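Workshop notebook, April, Saturday, started 9 am

Dye bench, madder pot no. 4
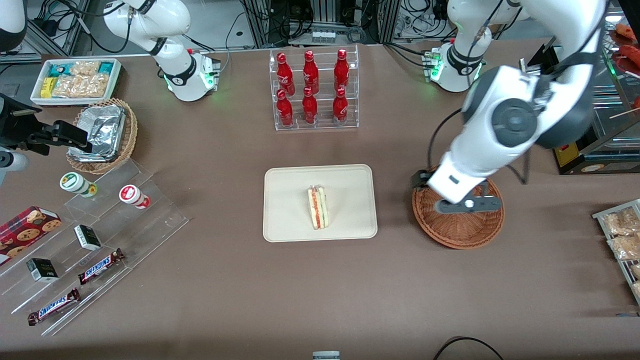
Brown tabletop, round basket on the right.

Cillutier wool, the heavy skeins. Scoured last night, left in the rinse bucket till morning. Squeezed out, no wringing. Still a bit greasy at the tie ends so gave those another go with the soap.

Mordant: alum only this time. Skipped the cream of tartar, want to see if it really brightens or if we just keep doing it out of habit. Weighed dry, wrote the weight on the tag, tag fell in the pot. Pencil survived. Use pencil always.

Madder is the Kashindye ground root, new bag. Smells sweeter than the old bag and the grind is finer, goes through the big sieve with nothing left behind. Soaked it 17 hours in tap water. Tap water here is hard, good for madder, bad for everything else we do. Cotetport batch was made with rain water and came out a sad salmon, see the page with the coffee ring.

Heat log, more or less:
start, cold
first hour, up very slow, lid off
then got called to the phone and it went over 70 C. Damn. Pulled the pot off and let it drop. Expect some brown in it.
second hour, held it at 65, lid half on

Skein A out at 28 minutes past noon. Orange red, nice, a little flat. Skein B left in to cool with the bath. Skein C saved for the exhaust, probably peach.

Diltach cotton strips went in with B just to see. Not mordanted right so no hopes. Took up some color anyway but I bet it washes out, test in soap before anyone gets exited.

To do
- rinse B once it is fully cold, dont rush it
- dip half of A in iron water, very weak, 9 drops from the brown bottle
- light test card in south window, cover half with foil
- order alum, we are scraping the tub
- label the jars!! two of them say "red?" in my own handwriting

Question for whoever used the blue bucket last: was there washing soda in it? Rinse water went purple the second A touched it. If yes please write it on the bucket. Pretty purple though, might try it on purpose with the leftover ends.

4 pm, B still warm. Leaving it overnight.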